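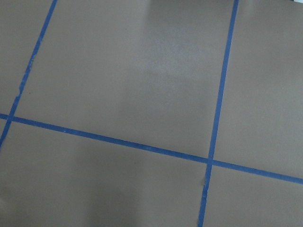
Handout 2: Dividing Things Up
Household Economics for Non-Economists
Instructor: Simin Moradi

Two siblings, one cake, and the oldest piece of advice in the field: one cuts, the other chooses. Most of you learned this before you could spell "allocation," usually from a parent who wanted five minutes of quiet. It deserves a second look now that you are paying tuition for it.

Why it works. The cutter doesn't know which piece she will get, so she cuts as evenly as she can by her own lights. The chooser then takes whichever piece looks better to him. The cutter ends up with what she considers half. The chooser ends up with at least half by his own measure, and often more. If you grew up as the cutter, your suspicion that something was off is hereby confirmed.

Terms you will need

Proportional: with n people, everyone gets at least 1/n of the thing, in their own opinion.

Envy-free: everyone likes their own share at least as much as anybody else's. Harder to get than it sounds, in class and at Thanksgiving.

Efficient: there is no other way to split it that makes one person happier and leaves everyone else no worse off. Throwing the cake in the trash is envy-free. It is not efficient. Somebody writes this on the exam every year as though they had caught me out.

Valuation: what a share is worth to a particular person. Opinions count here and rulers mostly don't. If Mojtaba cares only about frosting, a corner piece is worth more to him than a bigger slab from the middle.

The rent problem

Phyllis Goodall and Banafsheh Ghasemi share a two-bedroom apartment in Stoston. One bedroom has a window. The other has what the landlord calls "character." Splitting the rent evenly is simple, and whoever has the character will bring it up for the life of the lease.

Try it this way. Each roommate writes down how much extra per month she would pay to have the good room. Say Phyllis writes $84 and Banafsheh writes $20. Phyllis gets the room. The extra she pays over Banafsheh should land somewhere between the two bids, and splitting the difference gives $52. Phyllis pays $26 more than half the rent and Banafsheh pays $26 less. Check for envy: at a $52 gap, Phyllis still prefers the window, and Banafsheh would sooner have the money. Nobody has to be nice, which is fortunate, as the theory makes no provision for it.

The method does assume that people bid what they mean. If Banafsheh guesses that Phyllis is desperate, she can write $80 and pocket a bigger discount. She can also guess wrong and find herself paying dearly for a view of the parking lot. We come back to this under strategic bidding.

Three or more people

Cut-and-choose falls apart once a third person walks in. The usual patch is the last-diminisher method. The first person cuts a piece she thinks is worth exactly a third. Each of the others may pass or trim it down to what he thinks is a third, with trimmings going back to the cake. The last one to touch it keeps it and leaves. The remaining two cut and choose. The result is proportional – though the person who left early may well envy one of the two who stayed, and the cake has by now been handled a good deal.

For next time

Read the Ghasemi chapter, skipping the appendix unless you enjoy that sort of thing. Then rework the rent problem with bids of $10 and $84 and say whether Banafsheh has grounds to complain. One page, please. Last term's longest answer was over 20.

Questions to Shahab Ansari, who is grading and is more patient than I am.

Last updated: May 2, 2023

Related handouts
Handout 1: What Counts as a Resource
Handout 3: Strategic Bidding, or Lying with Numbers
Handout 4: Chores
Problem set: The Jimel Estate

Contact the course office | © Simin Moradi | Back to top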